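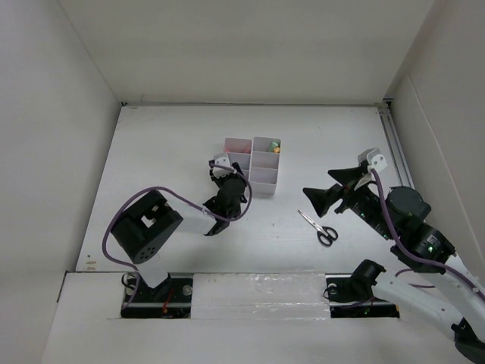 Wohin mit dem ganzen Kleinkram aus der Schreibtischschublade?
In flache, offene Fächer, die nebeneinander auf dem Tisch stehen und in denen jede Sorte ihren eigenen Platz bekommt.

Fundivar bringt den Sortierkasten Plillau in den Handel

3. August 2025. Ich gebe es gern zu: Ich bin ein Schubladenmensch. Büroklammern, Radiergummis, einzelne Knöpfe, alles rein und zu. Bis ich dann die Schere gesucht habe (und zwar jedes Mal!). Aus diesem Ärger ist bei uns der Plillau entstanden, und ab sofort kann man ihn kaufen.

Der Plillau ist ein Kasten mit niedrigen Fächern, den man offen auf dem Tisch stehen lässt. Wer mehr Kram hat, stellt einen zweiten daneben, fertig. Deckel gibt es keinen, den haben wir im Mai nach langem Hin und Her gestrichen. Ich war erst dagegen, inzwischen vermisse ich ihn kein bisschen. Man greift einfach hinein und sieht sofort, was fehlt.

Ausprobiert haben den Kasten 33 Haushalte, dazu das Bastelgeschäft Hollis, das damit seine Kurstische aufräumt. Von dort kam auch der Wunsch nach helleren Farben, weil kleine Teile auf dunklem Grund so gern verschwinden. Haben wir gemacht!

Mein Tipp fürs erste Einräumen: alles auf den Tisch kippen, nach Farbe oder Zweck sortieren und ruhig ein paar Fächer frei lassen. Die füllen sich von allein, versprochen. Die Schere bleibt bei mir übrigens draußen liegen, die brauche ich einfach zu oft.

Der Plillau kostet 11 Euro und ist im Laden von Hollis sowie direkt bei uns erhältlich. Die erste Auflage umfasst 2.340 Stück. Eine höhere Ausführung namens Grisudari, gedacht für Stifte und Pinsel, ist in Arbeit, einen Termin dafür habe ich noch nicht.

Fragen und Wünsche nach Testmustern bitte an mich, ich antworte selbst.

Roland Haworth
Fundivar, Produktentwicklung und Presse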